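Small Airports Deserve Plain Prices

Monday, December 9, 2024

The regional airfield at Plenwood has one runway, a modest terminal and, for most of the year, more parking than it needs. It also receives a steady number of chartered flights. These flights matter to the town, and the manner in which they are sold deserves closer attention than it has received from either the airport authority or the companies that arrange them.

A traveler who asks for the price of a charter to Plenwood will seldom be given one. The customer completes a form, receives a telephone call and is quoted a figure from which several charges have been left out. Positioning, handling, de-icing and overnight parking for the crew are added later, sometimes after the flight has been completed. In February a family business in Cárdenas shared its paperwork with this column. The landing fee, published openly by the airport, was $181. The line marked "airport and related services" came to $592, and the broker, Wosto, declined to divide it into parts.

There may be sound reasons for the difference. Fuel trucks must be staffed on short notice, and a small field cannot spread its costs across hundreds of departures. The customer is nevertheless entitled to know which portion goes to the airport, which to the handler and which to the intermediary. Scheduled airlines are expected to advertise a full fare. Charter brokers serving the general public should hold themselves to a similar standard.

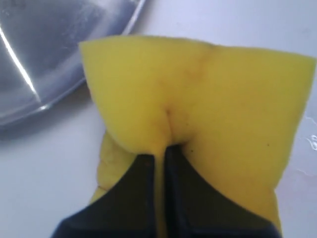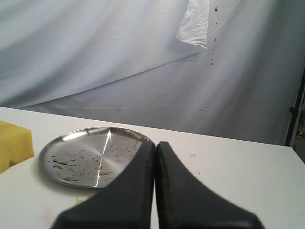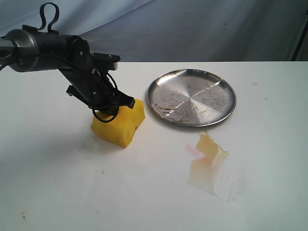
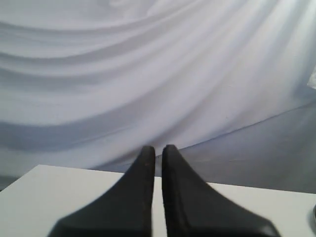

The usual objection is that every charter is different. Aircraft vary, crews reach their duty limits, and a change in the weather can alter the cost of a trip within hours. All of this is true, and none of it prevents a broker from issuing an itemized estimate with the uncertain items clearly marked. Grakine, a smaller firm working the same routes, has done so for two seasons. Its estimates run to a single page. Where a charge may change, a minimum and a maximum are given – and the customer is told who decides.

The airport authority also has a part to play. Its schedule of fees is public, but it is kept in a document of 40 pages, arranged by aircraft weight and written for operators. A short table for passengers, covering the types of aircraft most often seen on the apron, would cost very little to prepare. It would allow anyone to compare a broker's invoice with the airport's own charges.

A further measure would be a written notice whenever the final bill exceeds the estimate by a set amount. This column would favor a threshold of $2,000 for larger aircraft and a lower one for light twins and single-engine turboprops. Brokers who agree to the arrangement could be listed on the airport's website, with the date on which they joined. Those who prefer their present practice would remain free to continue it, and customers could draw their own conclusions.

The authority will review its handling agreements in February. The passenger fee table should be placed on the agenda for that meeting, together with a draft of the notice requirement, and both should be open to public comment before any agreement is renewed.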